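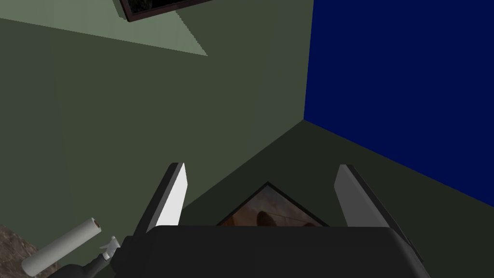

못안박는집

대리석 벽에 구멍 없이 액자를 걸 수 있다는 접착식 걸이, 써 보신 분 계신가요? 광고 말고 진짜로 써 보신 분 얘기를 듣고 싶습니다. 저는 이런 제품을 잘 안 믿는 편이라 이사 오고 나서 계속 미루기만 했고, 그래서 액자는 보시다시피 바닥에 눕혀져 있습니다. 가족들은 밟기 전에 뭐라도 하라고 하는데 막상 사려고 보면 상세페이지마다 말이 다릅니다.

벽은 거실 한쪽 면이고 어두운 갈색 바탕에 흰 줄무늬가 가늘게 갈라져 있는 대리석입니다. 천연석인지 대리석 무늬 타일인지는 솔직히 모르겠어요. 집주인은 천연석이라고 하는데 집주인 말이라 그것도 반만 믿습니다. 전세라서 타공은 안 되고, 나갈 때 자국이 남으면 제가 물어줘야 한다고 계약서 특약에 적혀 있습니다. 어디까지가 자국인지는 안 적혀 있고요.

후보는 두 개입니다. 하나는 Vadero 젤 테이프형 걸이인데 "모든 석재 가능"이라고 되어 있고 후기가 381개 달려 있습니다. 그런데 읽어 보면 대부분 배송 빨라요, 아직 안 써 봤지만 튼튼해 보여요, 이런 겁니다. 안 써 봤는데 튼튼한지 어떻게 아는지요. 다른 하나는 Brurkon에서 나온 경화형 접착 걸이인데 이건 가격이 세 배쯤 되고, 떼는 방법 설명이 딱 한 줄입니다. "드라이기로 가열 후 제거".
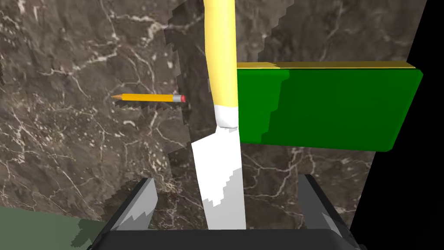 판매자 문의란에 두 군데 다 글을 남겼습니다. Vadero 쪽은 "고객님 벽면 상태에 따라 다를 수 있습니다"라고 왔고, Brurkon 쪽은 답이 없습니다. 벽면 상태에 따라 다를 수 있으면 모든 석재 가능이라고 쓰면 안 되는 것 아닌가요.

액자는 가로 46센티짜리고 유리가 끼워져 있습니다. 무게는 체중계로는 잘 안 재져서 모르겠는데 한 손으로 들면 좀 부담스러운 정도입니다. 이런 걸 테이프로 거는 게 말이 되는지, 되더라도 나중에 돌에 얼룩이 안 남는지 궁금합니다. 이론 말고 실제로 떼어 보신 분 답변이면 좋겠습니다.

돌가루묻은손

욕실 리모델링 업체에서 몇 년 일했고 지금은 다른 일 합니다. 결론부터 쓰면 접착식으로 걸 수는 있는데 제품에 적힌 하중은 믿지 마세요. 그 숫자는 대개 유리판이나 금속판에 붙여서 당겼을 때 값이고, 어떤 면에 붙였는지를 안 써 놓은 제품도 많습니다. 시험 조건이 없는 하중 표시는 저는 그냥 장식으로 봅니다.

그리고 질문에 빠진 게 하나 있는데 벽 표면이 광택인지 무광인지부터 확인하셔야 합니다. 같은 돌이어도 반질반질한 면과 거친 면은 얘기가 완전히 다릅니다. 순서대로 적어 보겠습니다.

1. 천연석인지 확인. 소파 뒤처럼 안 보이는 구석에 물을 한 방울 떨어뜨리고 십 분쯤 두세요. 닦았을 때 그 자리가 진해져 있으면 흡수되는 돌이고 발수 코팅도 안 되어 있거나 다 닳은 겁니다. 안 변한다고 해서 타일이라는 뜻은 아닙니다. 코팅한 천연석도 안 변해요. 무늬가 일정 간격으로 반복되면 타일일 가능성이 큽니다. 식초로 확인하라는 블로그 글이 돌아다니던데 절대 하지 마세요. 대리석이면 그 자리 광이 죽습니다.

2. 흡수되는 돌이면 젤 테이프는 포기. 젤 테이프나 실리콘 계열은 기름기 같은 성분이 돌로 배어들어 테이프 모양 그대로 진하게 남는 경우가 있습니다. 표면에 묻은 게 아니라 속으로 들어간 거라 닦아서는 안 지워집니다. 현장에서 이걸로 집주인과 세입자가 다투는 걸 봤습니다.

3. 흡수가 안 되면 세척. 중성세제 묻힌 천으로 닦고 물로 한 번 더 닦은 다음 완전히 말립니다. 알코올을 쓰라는 설명서가 많은데 코팅제 종류에 따라 뿌옇게 될 수 있으니 역시 구석에서 먼저 해 보세요. 왁스가 올라가 있는 벽이면 걸이가 돌이 아니라 왁스에 붙는 셈이라 얼마 못 갑니다.

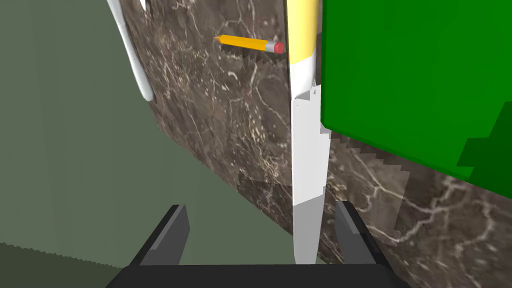 4. 시험 부착. 걸이 하나만 안 보이는 자리에 붙이고 액자 말고 물병 같은 걸 달아 두세요. 바로 아래에는 방석을 깔고요. 하루 이틀로는 모릅니다. 저는 적어도 두 주는 보라고 합니다. 여름 장마철이면 더 길게요. 7월에 붙인 것과 겨울에 붙인 것은 결과가 많이 다릅니다.

5. 떼어 보기. 다들 이걸 안 합니다. 시험으로 붙인 걸 떼 보고 자국이 없어야 본 작업을 하는 겁니다. 드라이기 가열은 저는 권하지 않습니다. 돌 한 군데만 갑자기 달구는 것도 그렇고, 코팅이 먼저 상할 수도 있습니다. 얇은 낚싯줄을 뒤로 넣어 톱질하듯 천천히 자르고 남은 건 손가락으로 밀어서 말아 내는 쪽이 그나마 낫습니다.

6. 액자 쪽도 확인. 벽만 걱정하는데 액자 뒷면 고리가 먼저 빠지는 일도 흔합니다. 얇은 합판에 짧은 나사 하나 박아 놓은 제품이면 고리부터 바꾸세요.

Brurkon 경화형은 다른 현장에서 떼는 걸 한 번 봤는데 걸이와 함께 돌 표면이 손톱만큼 떨어져 나왔습니다. 그 돌이 원래 약했을 수도 있어서 제품 탓이라고 단정은 못 하겠습니다. 다만 특약 있는 전세라면 저는 안 씁니다.

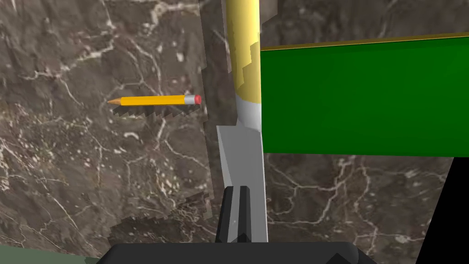 세번째이사

저는 Vadero 걸이를 11개월 썼고 잘 붙어 있었습니다. 위 답변은 좀 겁을 많이 주시는 것 같아요. 저희는 복도 쪽 광나는 돌벽이었고 작은 달력 액자 두 개를 걸었는데 한 번도 안 떨어졌습니다. 뗄 때도 옆으로 쭉 당기니까 떨어졌고요. 희미하게 네모난 자국이 보이긴 했는데 한 달쯤 지나니까 거의 안 보였습니다. 거의요. 비스듬히 보면 보이는데 집주인은 모르고 넘어갔어요.

그런데 저희 액자는 유리가 없는 거였습니다. 질문하신 것처럼 유리 끼운 큰 액자면 저도 장담은 못 하겠네요. 침대나 소파 위쪽이면 더더욱요.

아, 그리고 후기 많다고 믿지 말라는 말에는 동의합니다. 저도 후기 쓰면 적립금 약 200원 준다고 해서 받은 날 바로 썼거든요. 지금 보면 아무 정보도 없는 글입니다.

낮은천장

꼭 그 벽에 걸어야 하나요? 천장 몰딩에 레일이 있으면 와이어로 내리면 됩니다. 없어도 몰딩에 끼우는 집게형 고리가 있습니다. 몰딩이 나무인지 종이 붙인 건지부터 보세요. 종이 붙인 거면 그것도 안 됩니다.

아니면 이젤이나 낮은 선반에 기대 놓으세요. Navickas 선반 중에 앞턱이 있는 게 있는데 액자가 앞으로 밀리지 않아서 저는 그걸로 끝냈습니다. 다만 조립 설명서가 엉망이고 나사 구멍 하나가 안 맞아서 새로 뚫었습니다. 가격 생각하면 칭찬은 못 하겠어요.

석재용이라고 써 있는 접착제들은 돌 종류를 안 적어 놓으면 저는 안 삽니다. 화강석하고 대리석은 물 먹는 것도 다르고 약품 닿았을 때도 다른데 그걸 한 단어로 묶어 놓은 회사가 시험을 제대로 했을까요. Pirport라는 데서 석재 전용 걸이가 나온다고 해서 찾아봤더니 성적서라고 올려 둔 파일이 포장 상자 사진이었습니다.

못안박는집

답변들 감사합니다. 물방울은 방금 TV장 뒤에서 해 봤는데 닦고 나니 색이 살짝 진해진 것 같기도 하고 원래 어두운 돌이라 잘 모르겠습니다. 낮에 밝을 때 다시 해 보려고요. 무늬는 한참 봤는데 반복되는 데를 못 찾았습니다. 그러면 집주인 말이 맞을 수도 있겠네요.

한 달쯤 지나서 거의 안 보였다는 부분이 저는 제일 걸립니다. 저희 집주인은 입주할 때 손전등으로 벽을 비춰 보던 분이라 비스듬히도 볼 것 같습니다. 젤 테이프는 일단 장바구니에서 뺐습니다. 몰딩은 만져 보니 속이 빈 소리가 나는데, 집게형 고리 쓰시는 분들은 몰딩이 눌리거나 벌어지지는 않나요? 이것도 상세페이지에는 괜찮다고만 되어 있습니다.

낮은천장

속이 빈 소리가 나면 저라면 무거운 건 안 겁니다. 제 건 원목이었고 그래도 집게 닿은 자리에 눌린 줄이 남았습니다. 안쪽에 얇은 펠트를 대니까 덜했는데, 그러면 집게가 조금 미끄러집니다. 유리 액자면 선반 쪽으로 보세요.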